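Search this site
Posts Workshops Contact

Filed under: Shop News, Robots & Gadgets

Our breakfast gripper is coming together at the Garkico shop

Sun 25 September

Quick update from Garkico, the shared workshop on the back side of the old seed warehouse, where a handful of us have been building a hand-held gripper since the middle of August. The project goes by Stimevau (a typo on a parts bin label that stuck). The idea is pretty simple. You carry the gripper around by hand, pick things up with it, and all those pickups get recorded so a robot arm can learn from them later on. We wanted to start with a kitchen, and I said breakfast, because I'm always hungry when we meet.

The budget so far is up to $400, and most of that went into the fingers. We printed them over and over! I love how they look now, big black blocks with a marker on each one so the software can work out how far apart they are. The pads are the part you swap, and we've been arguing over which ones to keep. The ribbed orange ones have my vote. The soft black ones have plenty of fans too, and I'll admit they're kinder to anything with a smooth side.

We've logged 166 pickups as of this weekend, and the goal is 1,000 before we let the arm try anything by itself. That sounded like a lot in August. It sounds like a lot now too, but you get into a rhythm with it, and two people trading off can get through a surprising pile in an evening (bring a wrist brace, I mean it).

The table got dressed up as well. There's black cloth behind it, clipped in place, and big colored letters on the cloth, which makes the whole corner way more cheerful than the rest of the shop.

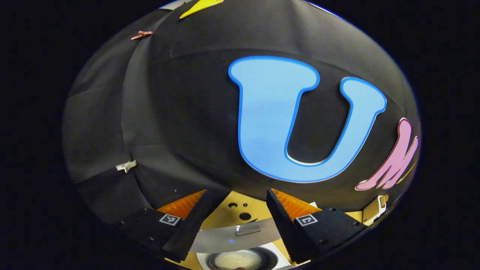

Letters on the black cloth, with the gripper in front both times.

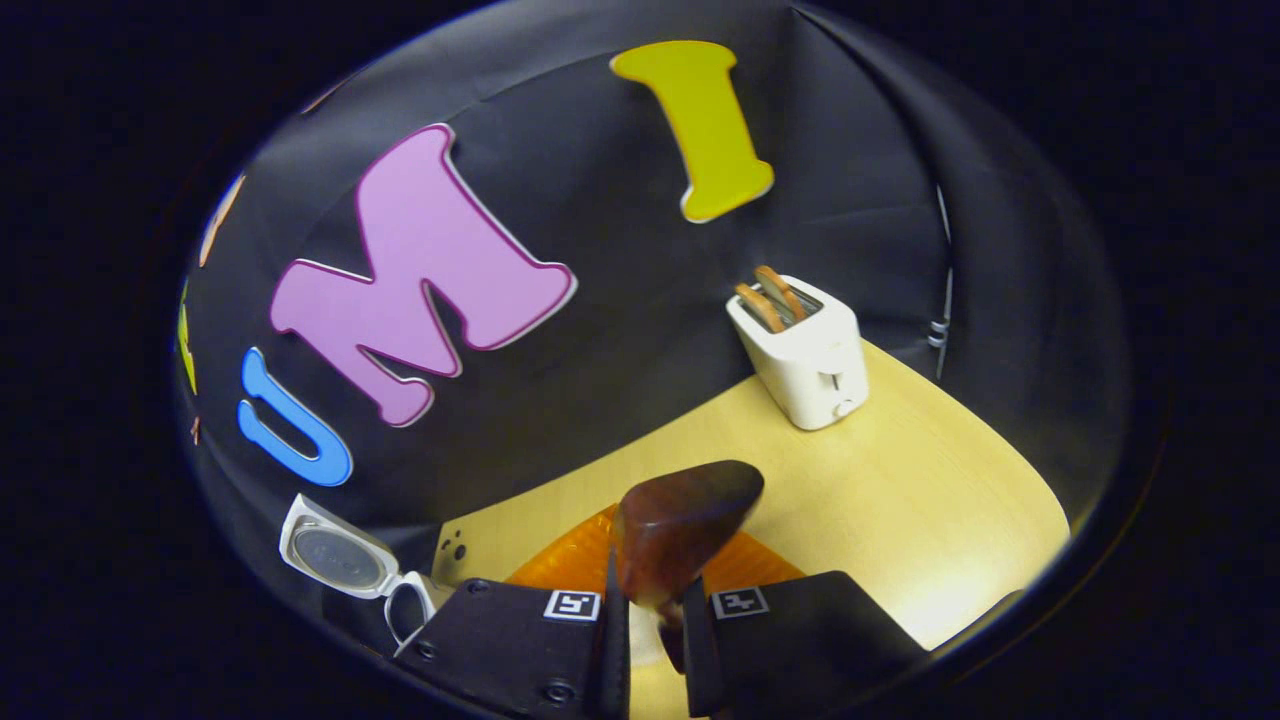
What's next for the build

First up is the arm. We're getting a secondhand one from Ibrahim, the machine shop out by the rail yard, and it needs a new base plate before it can go anywhere near a table. I've drawn the plate twice and drilled it wrong once, so if you're handy with a drill press and free on a weeknight, please come say hi.

After that comes the software side. We're using Cluder, a little sorting program one of our members wrote, to go through the recordings and toss the ones where the grip slipped. It's slow on my old laptop, and the last full pass spat out 3,320 lines of warnings, nearly all of them the same warning about a time stamp. A fix is supposed to be coming this week. I've heard that before, but I have a good feeling about this one!

We also still need things to pick up. Mugs, egg cups, plastic fruit, butter dishes, weird jam jars, anything you'd find on a breakfast table and won't miss. Chipped is fine. There's a box by the front door with STIMEVAU on it in marker, and you can drop stuff in whenever the shop is open. No knives please, and nothing with food still in it.

If you'd rather try the gripper yourself, open bench runs every week from six until the coffee's gone, and you don't need to be a member for your first visit. Wear shoes with closed toes and park on the street side, the lot is full of somebody's lumber again.

7 comments
12 shares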